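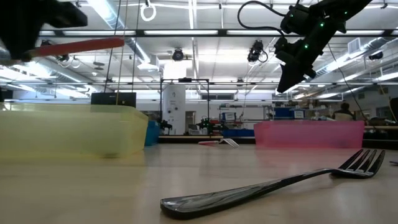 **Figure 2.** Black plastic fork on a light wooden tabletop, with a translucent yellow bin to the left.

## 4. Extra words and why speakers keep using them

### 4.1 Overdescription in the Wovstead calls

Ask a friend over the phone to pass on which fork you left behind, and you will probably hear more than you need. "The black plastic one, the black one, the shiny fork." If there was only ever one fork to talk about, "the fork" would have done the job. Linguists have long treated this kind of surplus as something to be explained away, a slip in an otherwise thrifty system. The Wovstead calls gave us a chance to look at it in talk that was never meant for a lab, and what we found is much more orderly and (to us, at least) much more fun than a pile of slips.

The corpus holds 3527 referring phrases, drawn from calls made by 68 adults in and near Wovstead. Each call lasted up to 30 minutes, and callers were free to talk about anything that needed doing in a shared home: packing, lending, cleaning out a drawer, finding the lid that fits. Surachet Sukprasert transcribed the calls in Prumero and marked every phrase that picked out a physical object. Zerrin Karaca and Yasaman Rezaei then coded each phrase separately for color, material, size, shape and place. Where they disagreed, the phrase went to Yi-chun Yang, who had not seen either set of codes.

We counted a phrase as overdescribed when removing a modifier would still have left the listener with a single possible object, given everything both callers had said so far. This is a strict test. It ignores what speakers might have been worried about, and it ignores the plain pleasure people seem to take in getting an object across. We come back to both points below.

### 4.2 Color goes first

Color was by a wide margin the most common surplus word. It turned up in phrases where size would have been a better guide, and in phrases where nothing at all was needed. It also turned up early. Speakers who produced color and material together nearly always put color first ("the blue glass jug"), as the usual ordering of English adjectives would lead us to expect. What surprised us was how early color appeared in repairs. When a listener said "which one?", the speaker's next try tended to open with the color alone, before any noun:

> Blue. The blue one. It's got a kind of lip on it.

The speaker had already said "blue" twice by this point. Repeating it told the listener nothing new, yet the listener answered "oh, blue, okay" and the call moved on. We think these repeats work as a handshake. Color is something both people feel sure about, so it gives them firm ground from which to reach for the harder part, in this case the lip.

Material behaved very differently. Speakers used it sparingly and often softened it: "plasticky," "some sort of metal," "wood, I think." Several callers gave up on a material word halfway through and swapped it for a use, so that "the rubber - the scraper" became a complete and successful reference. Tayla Te Moana has pointed out to us that this fits her earlier work on market talk, where buyers named materials mainly when price was at stake. In our calls price hardly ever came up.

### 4.3 One color word for several shades 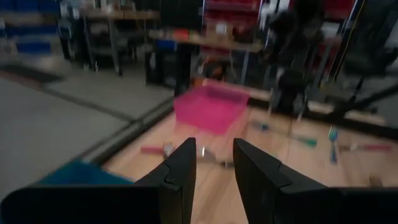 Color words are generous. A speaker who says "green" is happy to let it cover a leaf, its underside and the shadow between two leaves, and listeners go along without complaint. Household containers show this nicely, as their insides and outsides seldom look quite the same. The pink tray on the tabletop above is a good case: its interior appears slightly darker than its sides, but it is hard to imagine anyone calling it a two-tone tray. In the calls, people speaking of trays, tubs and bins used one basic color word and stopped there. Shade words such as "dark" and "pale" were kept for moments when two objects of the same basic color were both in play.

Translucent things are where this generosity starts to strain, and they produced some of the liveliest talk in the corpus. Callers tried "yellow," then "yellowish," then "see-through yellow," then went back to "yellow" with a laugh. The wide, low bin in Figure 2 has the frosted look that sets off this kind of search. Light passing through the walls makes the color paler, and a speaker has to decide whether to name the plastic or the look of it. Our callers leaned toward the plain color word in the end, even after a long detour. Karaca and Rezaei also disagreed more often here than anywhere else in the coding, chiefly over whether "clear yellow" should count as one modifier or two. We settled on two.

### 4.4 Does the surplus help?

If extra words were simply waste, we would expect listeners to be no better off for hearing them. We looked at how often an overdescribed phrase was followed by a question from the listener, and compared this with the bare noun phrases. Overdescribed phrases drew fewer questions, and the gap was clearest in the first stretch of a call, before the callers had built up shared names for things. Later on the gap narrowed. By then "the jug" was the jug, and extra color did little except lend a bit of warmth.

We are wary of reading too much into this. Speakers who describe generously may also be speakers whose friends are used to following them, and the calls were not set up to pull those two apart. The Odo recordings, made with strangers, would be a natural place to look next, although they were coded under the older Schnyder scheme, which lumps color and pattern together and would need to be redone by hand.

Still, the overall picture excites us. People on the phone build objects for each other out of small, cheap words, and they spend those words freely at exactly the points where a shared view is missing. A model that charges a speaker for each extra adjective will predict shorter phrases than we heard at nearly every turn. One that also charges for the listener's "which one?" comes a good deal closer, and Section 5 sets out how we weighted the two costs and where the fit breaks down, most visibly for nested containers and for anything with a missing lid.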